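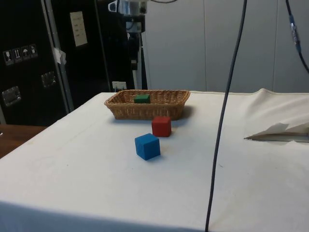

Ticket 928: Buven thermostat drops off wifi every night

Status: open, waiting on customer

OK so I'm back with this one, sorry! My Buven thermostat loses the wifi at 3 in the morning, on the dot, and the Civel app just spins when I get up. The heat still runs fine from the buttons on the wall. I only lose the schedule and the app.

What I've tried so far:
- restarted the router (twice)
- took the thermostat off the wall plate and put it back
- deleted the app, installed it again, signed in again
- moved the router out of the closet, which got me one more bar and nothing else

Last night it was offline for some 17 minutes and then came back by itself. The night before that it stayed off till I pulled the plate. Error code is 13 both times.
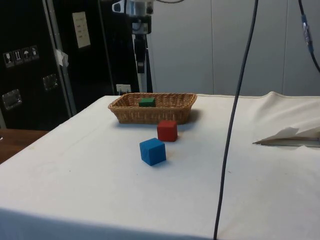

Reply from Moststead support: code 13 means the router refused to renew the address. Please check for a nightly restart or update in the router settings, and reserve an address for the thermostat.

Found it, there's an auto restart set for 3! Turned it off, will report back tomorrow.

Recent tickets
Begay doorbell chimes twice
Civel app stuck on sign-in
Schedule off by an hour

Contact Moststead support | Back to top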